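Lakton vergleicht zwei Handgreifer im Haushalt

Mistville. Die Firma Lakton hat im Oktober zwei handgeführte Greifer miteinander verglichen. Beide Geräte werden von einer Person in der Hand gehalten und nehmen über eine Weitwinkelkamera auf, was vor ihnen liegt. Getestet wurden das eigene Modell Mạch und der ältere Primier, und zwar in bewohnten Zimmern, an Betten, Schränken und Küchentischen.

Mit jedem Gerät wurden 348 Aufnahmen gemacht. Die Leiterin des Versuchs, Raluca Ursu, interessierte sich besonders für weiche Gegenstände wie Kissen und Decken. «Ein Stoff gibt nach, und das Bild wird bei schneller Bewegung unscharf», sagt sie. «Dann verliert die Auswertung leicht die Position der Hand.»

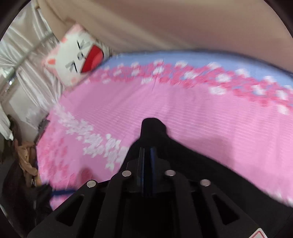

Beim Mạch mussten 60 Aufnahmen verworfen werden, beim Primier waren es 140. Der Unterschied kommt nach Meinung von Ursu vor allem von der kürzeren Belichtungszeit der neuen Kamera. Im Gewicht liegt dagegen der Primier vorne, er ist 100 Gramm leichter. Vinh Đỗ, der an beiden Geräten gearbeitet hat, möchte deshalb das Gehäuse des Mạch noch einmal überarbeiten. Nach einer Stunde spüre man das Gewicht deutlich im Handgelenk, meint er.

Eine zweite Versuchsreihe mit Schubladen und Türgriffen ist schon geplant. Die Ergebnisse will Lakton an einem Mittwoch in Mistville vorstellen, der Termin steht noch nicht fest.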